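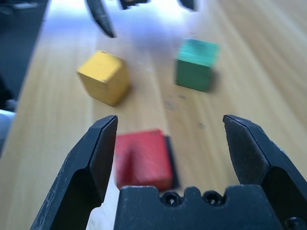 Colored blocks on a table at the Istotura learning center.

Home | Programs | Staff | News | Contact

Judite Moreira has coordinated the early learning program at Istotura for 10 years, and in that time the block table has moved rooms twice. It now stands in the main activity room, where children between the ages of three and six use it each morning until 11:30.

"Blocks are the first material a new child is offered," Ms. Moreira said. "They require no instructions, and a child who does not yet speak much can take part in full."

The center divides its collection into 2 groups. Plain blocks in single colors are kept for sorting and early building. Larger sets are brought out in the afternoon, when older children work on shared projects.

Asked why the morning table is set so sparingly, Ms. Moreira referred to her first September in the post. "We used to put out all 34 blocks at once. The children pushed them to the floor and went elsewhere. With a few blocks, spaced apart, they begin to compare. One child will say that the red one is near and the yellow one is far. That is already a lesson in distance."

Takeshi Ishida, who leads the afternoon group, takes a somewhat different view. "I would like more on the table, and earlier in the day," he said. "My group has 28 children, and they build upward. A tower needs supply."

The two have agreed to review the arrangement at the end of the term. Until then, blocks will continue to be wiped down and returned to their shelf before lunch. Families who wish to observe a morning session may ask at the front office.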